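Convocatoria de participantes: evaluación de artículos de informática

En Dreleletti llevamos tiempo leyendo menciones, premios y distinciones del sector, y cada vez nos fiamos menos. Muchos trabajos galardonados no se pueden reproducir fuera del laboratorio que los firmó. Puede que exageremos. Por eso buscamos a 30 personas dispuestas a comprobarlo con nosotros.

El proyecto se llama Skarnix y lo coordina Flynn Dunstan. Hemos reunido 52 artículos premiados de gráficos, lenguajes de programación y visión por computador. Cada participante recibirá 3 e intentará repetir los resultados con el código publicado — si es que existe — y un ordenador corriente.

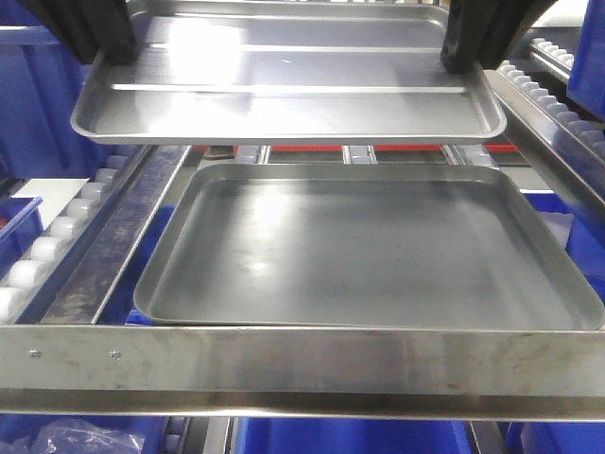
No pedimos doctorado ni cartas de recomendación, que rara vez nos han dicho algo útil. Sí pedimos soltura con Python o C++, inglés leído y paciencia con instalaciones mal documentadas. Quien haya firmado alguno de los artículos no puede evaluarlo; quien trabaje con los autores debe avisarnos antes.

La compensación es de 200 euros brutos por persona, a la entrega de los informes. No es mucho dinero y no vamos a llamarlo «oportunidad». Tampoco prometemos que el resultado cambie la forma de repartir los premios. Los informes se publicarán con nombre o con seudónimo, a elección de cada cual, también cuando contradigan nuestras sospechas.

Para apuntarse basta rellenar el formulario de esta página y adjuntar un enlace a código propio. Las respuestas saldrán en diciembre, incluidas las negativas.

Publicado el 18 de noviembre de 2019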